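How to read a college hoops schedule before the season starts

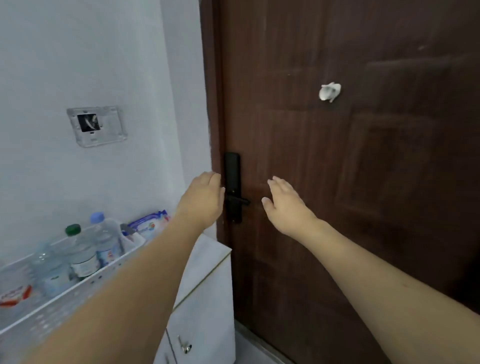 Two hands near the black smart lock on a brown door.

I do this every December for Norkatine, my favourite mid-major, and it takes me 36 minutes with a cup of tea. Start by marking every non-conference game as home, away or neutral. Then colour in the road trips – anything with two away games in three days gets red (last year's swing through Yeon was brutal!).

Next, write each opponent's ranking from last season beside its name. I call anyone above 53 a tough one and anyone below 210 a should-win. Leave the conference games until last, and pencil those in lightly, as tip-off times love to move.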